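Course Handout 4
Dry Cleaning of Open Shelving and Work Surfaces
Facilities and Workplace Hygiene, Level 1
Prepared for the April teaching block, Miritz site

4.1 Scope

This handout covers the removal of dry, loose material from open shelf units and the tables they stand on. It does not cover spills, sticky residue, or any surface that has been in contact with chemicals. Those are dealt with in Handout 6. Glass and mirror surfaces are in Handout 5.

Read sections 4.2 to 4.5 before the practical. Section 4.8 contains the record sheet headings, which should be copied into your notebook in advance.

4.2 Terms

Dust: fine particulate, individually too small to pick up by hand. Held on a surface by weak adhesion and static charge.

Litter: pieces large enough to be picked up singly. Paper scraps, staples, thread, label backing.

Drop: movement of material from a higher surface to a lower one during cleaning. Some drop is unavoidable with a dry tool.

Carry: the distance material travels while held on the tool before it is released, intended or not.

Level: any horizontal surface within the footprint of the unit, including the tabletop or floor underneath. A two-shelf unit standing on a table therefore has three levels. Students regularly record two and lose marks.

4.3 The chenille duster

The standard dry tool for this unit is a chenille duster on a flat handle. The head is made up of soft strands, sometimes called fingers or noodles, that project in all directions. The strands matter in three ways.

Contact area. Strands deform over edges, screw caps and rails and reach places a folded cloth bridges over. On a board with caps standing at the corners, a cloth under light pressure tends to leave a ring of dust around each cap.

Retention. Dust lodges between strands and stays there until the head is shaken or washed. Retention falls as the head loads up. The course rule is to shake out after every unit and wash after 60 units or at the end of the week, whichever is earlier.

Litter handling. Retention of litter is poor. A strand can push a scrap of paper, and may lift it by static for a short distance, but the scrap is liable to be released anywhere along the stroke. Carry is unpredictable and should be kept short.

Two dusters are in the course kit: the Brisier flat and the Ji flat. Both are used in the same way. The Ji handle flexes more and needs a shorter grip. Do not mix the heads, as the sleeves differ in width and a Brisier head will rotate on a Ji handle.

4.4 Test material

Dust is difficult to see and difficult to grade. For the practical we use paper scraps in several colors. They are light enough to respond to the duster, large enough to be counted by an assessor from standing distance, and cheap. One bag from the stores holds 2,000 pieces, which is sufficient for a full teaching block.

Scraps are placed by hand and should lie flat. Folded pieces catch in the strands and give a false impression of pickup. Discard any piece that has been creased.

Color is used for contrast with the board only. It carries no score. Red and pink show well on light wood. Yellow shows less well and is included to test whether the student inspects the board from more than one angle. Green pieces should be checked for separately when the duster is of a similar shade, as they are easily overlooked among the strands.

4.5 The shelf unit

The practice unit is a two-tier shelf with a thin black metal frame and light wood boards. It stands directly on the table. Note the following before starting.

a. The boards are fixed at the corners with screws under white caps.
b. The frame passes close to the ends of each board, so a stroke that runs the full length will strike metal.
c. The lower board has limited clearance. The head must enter flat.
d. The tabletop inside the frame is part of the work. Material dropped from either board tends to come to rest there.
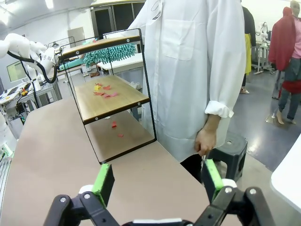 Fig. 4.1. Practice unit with scraps on the lower board and on the tabletop inside the frame. Duster laid over the upper board.

Fig. 4.1 should be studied with the definition of a level in mind. The larger group of scraps, yellow, red and pink, is on the lower board. Two small red pieces are on the table underneath. A student who clears the board and stops has left the third level untouched, and the unit is recorded as incomplete.

The resting position of the duster is also worth a remark. When a duster is put down between passes, any surface it touches has to be treated as not yet cleaned, whatever its state before. A loaded head sheds. The preferred resting place is the tray supplied with the kit. If the tray is out of reach, use a surface that is still to be cleaned, never one that has been signed off.

4.6 Order of work

The order is top to bottom and back to front. The first part follows from drop: material disturbed on an upper level lands on a lower one, so the lower one is cleaned afterwards. The second part brings litter toward the operator, where it can be seen and collected.

Back to front has one exception. Where a unit is open at the rear and a second person is working on the far side, agree on a single collection side before starting. Material pushed from both sides collects in the middle of the board and has to be moved twice.

Do not start with the tabletop. It is the most accessible surface and often the one that looks worst, and beginners clean it first. It then has to be cleaned again.

4.7 Procedure

1. Clear the boards of stored items. Place these on a trolley, not on the same table.

2. Check that the unit is stable. Push lightly at the top of the frame. If it rocks, level it before going further. A second person may steady the unit by placing a hand flat on a board or holding the frame. The hand stays clear of the stroke and is moved once, on request, so that the area under it can be cleaned.

3. Inspect each level from the front and from one end. Enter the starting count for each level on the record sheet.

4. Shake out the duster over the waste bin. Inspect the strands for retained paper.

5. Take hold of the handle near its end and keep the head horizontal. Bring it in above the table at a height that clears the front edge of the board. Lowering the head too early sweeps the tabletop and redistributes whatever is lying there.
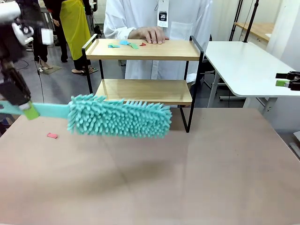
6. Set the head down at the rear of the top board. Apply only enough pressure for the strands to bend. If the core of the head touches the board, pressure is too high.

7. Draw the head forward in a single slow stroke. Stop a short distance before the front edge. Lift vertically — do not flick. A flicked head throws light paper well past the table and the piece is then counted as lost.

8. Repeat with overlapping strokes until the full length of the board has been covered. Turn the head end-on for the areas next to the frame.

9. Gather litter at the front edge and transfer it to the collection tray. Picking up by hand is permitted and is usually faster for fewer than ten pieces.

10. Treat the lower board in the same way. Keep the handle level as the head passes under the upper board.

11. Treat the tabletop inside the frame, working between the legs. Then treat the tabletop outside the frame, starting at the unit and moving outward. Pay attention to the seams between panels where the table has them, as thin paper can lodge there.

12. Shake out the duster over the bin and inspect the strands again. Any piece found at this stage is entered under "retained".

13. Inspect all levels. Enter the finishing count.

4.8 Record sheet

Copy these headings:

Unit number
Duster type
Start count, upper board
Start count, lower board
Start count, tabletop
Collected
Retained on head
Finish count, all levels
Lost
Time taken, in seconds

Collected, retained, finish count and lost must add up to the total of the three start counts. If they do not, recount before leaving the bench. Sheets that do not balance are returned unmarked.

The time limit is 130 seconds per unit from step 4 to step 12. Going over it costs one mark. A piece left on any level costs 2.

4.9 Common faults

Sawing. Moving the head back and forth without lifting. Material is returned to the rear of the board on each back stroke.

High entry. Bringing the head down from above onto the middle of a group of scraps. The air displaced by the head scatters them, in some cases over the edge.

Overreach. Working the far end of the board from one position. The handle tilts, one end of the head lifts, and a strip is missed. Move your feet.

Skipped rails. The metal at the ends of the top board collects dust on its upper side. It is graded with the upper board.

4.10 Preparation for next session

Read Handout 5. Bring the completed record sheets for both duster types. Students at the Stolen site should collect their kit from the ground floor store before 9 a.m. and return the heads unwashed, in the bag provided.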